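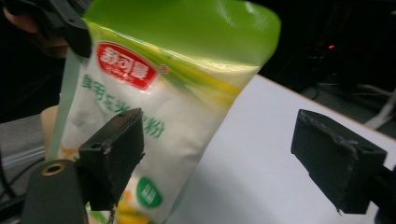
Jul 1, 2022

I lost most of a week to a grip fault, and I'm writing it up while I still remember the order things happened in.

The job is soft packaging. We have hand-held gripper tools, one person holds one and works it through a pick, and the recordings go off to train the arm. Rigid things were finished back in January: boxes, tins, a stapler. Then we moved to pouches, and the corn starch pouch is the one everybody dislikes. Starch moves when you squeeze it. You close on what feels like a solid part and it goes somewhere else inside the film, and a moment later you're holding a fold of plastic with very little behind it.

For the first couple of days the failures looked like that and I logged them as that. Slip on lift, slip on lift, slip on tilt. Out of 2,549 picks across all the pouches, 604 ended up marked as slips. I expected a high number, so I didn't look any harder. That was my mistake and it cost us the rest of the week.

Gil-soo Wang was the one who noticed that the slips weren't spread evenly. He sorted the log by tool instead of by object, and nearly all of the bad ones came from the same gripper. It didn't matter who was holding it. I had done a long run with it myself and blamed my own wrist.

We pulled it off the bench and checked the obvious things first. The linkage moved freely. The trigger travel was the same as on the other tools. The fingers were chewed up along the edges, but they all get like that and we have had worse ones work fine. What we found in the end was a bracket screw that had backed out by about a turn. With the fingers open you couldn't feel it. Under load, one finger rotated slightly on its mount, so the two faces met at an angle and pinched at the tip only. On a tin that's still enough to hold. On a bag of powder it isn't.

The part that bothers me more is the software. The Cludano logger reads opening width from the trigger side, ahead of the loose joint. So the recorded width said closed and parallel on every one of those picks, and the finger was doing something else. There's no line in the log that would have told us. You can see the twist in the video if you go looking for it at the moment of contact, and once Gil-soo showed me one I could find it in all the others.

We also had one burst. The tip pinch caught a pouch near the seam and it let go at lift height, and starch went over the table, the floor and my shoes. I want to be clear about this for anyone doing similar work: fine starch in the air is a dust hazard, and it gets into everything with a fan. We shut off the power at the wall, opened the roller door and left the room until it had settled, then wiped down with damp cloths. No blowing it off with compressed air, and no ordinary shop vac. Ismael Holanda asked me afterwards if that was overdoing it for one bag. I don't think it was.

What we've changed:

Thread locker on all the bracket screws, and a paint mark across each head so you can see if it has moved.

A feeler check between the fingers at the start of each session, and again after every drop.

Every starch pouch now goes inside a clear zip bag if it has any crease near a seam. It changes the friction a little. I can live with that.

The slip log has a column for the tool, at the front, where I can't skip past it.

As for the data, we kept 1,926 picks and binned the rest, which includes some good ones from the bad tool that I couldn't vouch for. The pouches still slip on the sound grippers, just nowhere near as often. I start the redo tomorrow with the rice bags and will leave the starch until the new screws arrive.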